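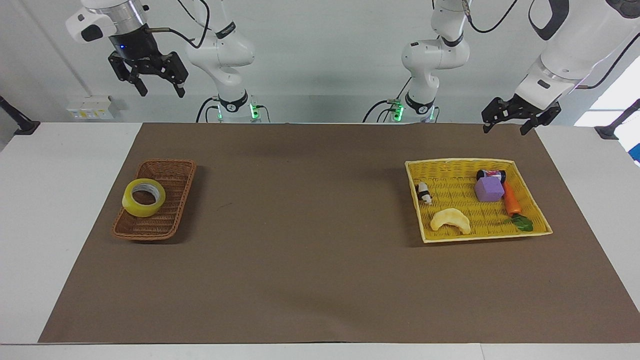
Call for Participants: Study on Household Routines and Evening Rest

The Bredomis Institute invites adults to take part in a research study on how household routines in the late afternoon and evening relate to rest. The study is directed by Dr. Ottmar Oltmanns and is carried out at the Institute's Cletum site.

Purpose of the study

Many adults report that they go to bed later than they intend to, even on days when nothing in particular keeps them up. Earlier work at the Institute looked at screen use and caffeine. The present study looks at the order in which ordinary tasks are done – cooking, tidying, preparing for the next day – and at whether a change in that order affects the time at which people go to sleep.

Who may take part

Applicants must be 18 years of age or older and must live within the Cletum or Pons districts for the full length of the study. They must be able to read and write English well enough to keep a short daily record. Both single-person and shared households are welcome, but only one adult per household may enroll.

Persons who work night shifts, who are being treated for a sleep disorder, or who expect to travel across time zones during the study period are not eligible. Parents of children under the age of two are asked to contact the study office before applying.

What participation involves

The study lasts 10 weeks. Participants keep a written record each evening, which takes a few minutes to complete, and wear a wrist monitor at night. The monitor is provided by the Institute and must be returned at the end. Each participant attends two visits at the Cletum site, one at the start and one at the end. Visits include an interview and a set of questionnaires. No blood samples are taken and no medication is given.

At the halfway point, participants will be assigned by chance to one of two groups. One group continues as before. The other receives a printed plan for the evening and is asked to follow it as closely as daily life permits.

Compensation

Participants who complete the study receive $200. Those who withdraw early are paid in proportion to the number of weeks completed. Parking at the Cletum site is free on visit days, and bus fare is refunded on presentation of a ticket.

Privacy

Records are stored under a code number and kept apart from names and addresses. Results are published in summary form only. Participation is voluntary, and any person may withdraw at any time without giving a reason.

How to apply

Application forms are available at the front desk of the Cletum site and at the Pons public library. Completed forms should be addressed to Fabrice Huet, Study Coordinator, and must state a telephone number and the hours at which the applicant can be reached. Applications are accepted until places are filled. The first visits will be scheduled in March.

Posted Sep 16, 2025

Related items
Research Assistant, Part-Time (Cletum)
Call for Participants: Walking and Memory in Later Life
Irent Fellowship: Notes for Applicants
Visitor Parking and Directions
Summary of Results: Caffeine and Bedtime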